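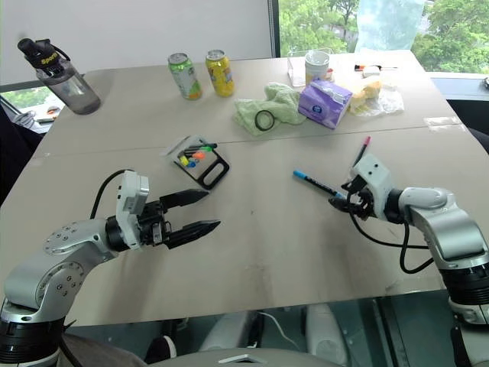 Vol. 4, No. 20

The Flirnoswood Kitchen Drawer

When a thing you bought goes wrong: how I keep my paperwork, my broken parts and my temper

A lot of you wrote in after last month's page on stain removers, and more than half of the letters had nothing to do with stains! They were about products that leaked, cracked, melted or gave somebody a rash, and what you're supposed to do next. I'm not a lawyer and I don't play one on this page, but I've been on the wrong end of a bad dehumidifier, and I learned a fair bit about keeping house in a way that makes a claim easier. So the stains can wait until next time (yes, including the turmeric).

My dehumidifier story, quickly

It was a Jurov, bought for the basement, and it cost me $600 because I wanted the one with the pump. Sometime in July it leaked out of the bottom seam overnight and took a good part of the laundry room floor with it. The repair came to $2,000. I was so mad that I hauled the machine out to the curb the same morning, and the truck came at noon. Big mistake. When I called the company, the first thing they wanted was the serial number, and the second thing they wanted was the machine. I had neither. I did have a very wet instruction booklet.

I got a partial refund in the end, after a long string of calls, and not a penny for the floor. Everything below is what I do now.

Don't throw it out

If something fails in a way that hurts a person or wrecks part of your house, unplug it if you can do that safely, and then put it away as it is. Don't clean it, don't open it up to have a look, and please don't let the handy person in your family "just try something." I use a lidded tote on the top shelf in the garage with a strip of masking tape that says DO NOT TOUCH. Any bits that came off go in a zip bag inside the tote. If it's too big for a tote, an old bedsheet and some string will do fine.

If it's a battery gadget that has swelled up or smoked, keep it out of the house and call the fire department's regular number to ask where it should go. That's one case where I wouldn't hang on to it just for the sake of a claim.

For creams, powders, cleaners and the like, keep the container with whatever is left in it. Screw the lid down, stand it upright in a bag, and don't pour the leftovers into something else to save room. The code stamped on the bottom or the crimp of the tube is how the maker knows which batch it came from, and it rubs off easier than you'd think. I put a piece of clear tape over mine.

Pictures before mopping

I know, I know, your whole body wants to grab a towel. Shut off the water or the power first, then take your pictures, then mop. I take one from the doorway so the room makes sense, then closer ones of the damage, then the label on the product with the model and serial number. Labels hide on the back or underneath, and the print is tiny, so use a flashlight held off to the side to cut the glare. If it's a burn or a rash, take a picture every day while it heals, in the same spot by the same window, and see your doctor, and tell them the name of the product so that it gets written in your chart.

The drawer

My whole system is one kitchen drawer and a box of envelopes. Each appliance gets an envelope when it comes home. In goes the receipt, the front page of the manual and the warranty card, and I copy the model and serial number on the outside with a fat marker. It takes me 20 minutes on the first Monday of the month to catch up, with coffee, and that includes the time I spend looking for the marker.

Register receipts fade! The shiny kind goes blank, and it goes faster in a warm drawer over the dishwasher, ask me how I know. Photocopy them or snap them with your phone on the day you buy. If you've already lost one, call the store before you give up. Cisternas, where I get most of my hardware, looked up an old purchase from my phone number and printed it again while I stood there. Your card statement can help too, though it usually won't say which item you bought.

Send in the registration card

I used to toss these because I figured they only wanted to sell me things. They may well want to, but it's also how a company finds you when there's a recall. You can skip the nosy questions. Name, address, email and model number is plenty. I made up a separate email address for product stuff so the coupons don't drown out my real mail.

That's how I heard about my slow cooker, a Brultier, whose lid knob could work loose. I'd been tightening that knob with a butter knife for ages. They mailed me a new one with a different screw, no charge, and it hasn't wobbled since.

Look things up anyway

Twice a year when I change the clocks I sit down with the envelopes and check the model numbers against the government recall listings. Do the baby things and the heaters first, then anything with a big battery in it, then the rest if you have the patience. Do it for secondhand stuff before you bring it home. I won't buy a used crib, car seat or space heater if the label is missing, no matter how cute it is.

Calling the company

Keep a page in the envelope for phone calls. I write down the day, the time, the first name of whoever I talked to and what they said they'd do, and then I send an email the same afternoon repeating it all back. Be nice, since the person on the line didn't build the thing.

A few things I watch for:

If they ask for the item back, ask them to put it in writing first, and take your pictures before it goes in the box. If somebody got hurt or the damage is large, I'd talk to a lawyer before mailing anything. Many of them will do a first call for free.

If they offer a check with a form to sign, read the form. Then read it again after supper. Signing may close the matter for good, including bills that haven't shown up yet.

Call your home insurance too, and soon. They may want to see the damage before it's fixed, and they might go after the maker themselves.

There are deadlines for taking these things to court and they're different from state to state, so don't let the tote sit up there for years while you think it over.

Small stuff

Masking tape on the plug end with the month you bought the thing. It has settled more arguments in my house than the receipts have.

A spare pair of reading glasses in the envelope drawer.

Old manuals in a three-ring binder looked so pretty at first, and then the rings bent. Go with envelopes.

Next time: turmeric, and what to do about the smell in a front-loading washer. If you have a trick for the rubber gasket, send it in before I start writing!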